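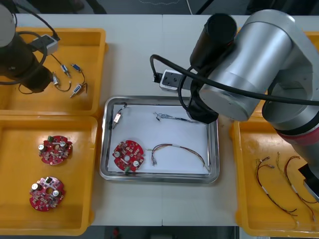

Two months with the Skunenex sorting kit

Sat 18 July

I promised to some readers that I would write about the Skunenex when I had used it long enough to have an opinion. Now I have one, so let me try to put it in order.

First, what you buy. Skunenex is a software and training package from a small firm called Edach. It is for people who already own two arms and want them to sort parts between trays. You get the control program, a set of mounting drawings, 60 days of support by e-mail, and one remote session of two hours. The arms do not come with it, and neither do the trays. I know that some people understood this wrongly and were angry in the reviews, but on the order page it is written quite clearly.

We do small repair and sorting work at Flastbridge, mostly boards and cable sets which customers send back to us in mixed boxes. Our layout is simple: a steel tray in the middle with white paper on the bottom, and yellow plastic trays for the sorted parts. Round red boards go to one, the red, black and yellow harnesses to another, and the small parts with thin wires to the third. The black arm works from the left side and the big silver one from the right.

The setup

Marina Politis and I did the installation in one afternoon, and then we needed one more day for the calibration. The manual is good until chapter 8. After this chapter it seems that a different person was writing, and the names of the menus do not agree with the program any more. I sent a question to Edach and received an answer from Buppha Rojanasak the next morning, with a corrected page attached. I was very satisfied with this.

The white paper was her advice also. Our steel tray has a shiny rim, and without paper the program was finding "parts" that were only reflections. With paper we have much less of this problem, although the rim can still confuse it when the lamp is on.

Boards

For boards I can recommend the kit without doubt. They are stiff, they have a clear shape, and the program does not care much how they are turned. We sorted 300 of them in the first weeks and I had to put my hand in only rarely — usually when one board was lying on top of another one.

Wires

Harnesses are more difficult. When the bundle lies in a nice arch, the arm takes it near the white sleeve and everything goes well. When it is folded on itself, the program often chooses a point too close to the connector, and then the pins pull on the edge of the tray. You can move the grip point by hand in the settings, and I advise you to do this on the first day.

The small parts with thin leads are the weak side. They catch each other. If two of them are crossed, both come up together, and the program believes it has moved one. Areti Makris, who has tried the Buschmann package in her workshop, told me that hers has the same trouble, so maybe it is not fair to blame only Edach. An update for thin wires is planned for December.

What I would change

I would like a pause button on the main screen. Now it is inside a menu, and this is a strange decision. I would also like to save more than one tray layout under one project, because each time we change the customer, I must make a copy of everything.

The price I will not write here, as they make an offer for each shop separately. For us it was acceptable. If your work is mostly boards, ask for the offer. If you have mostly loose wires, I would wait for the update, and I will write again when we have installed it.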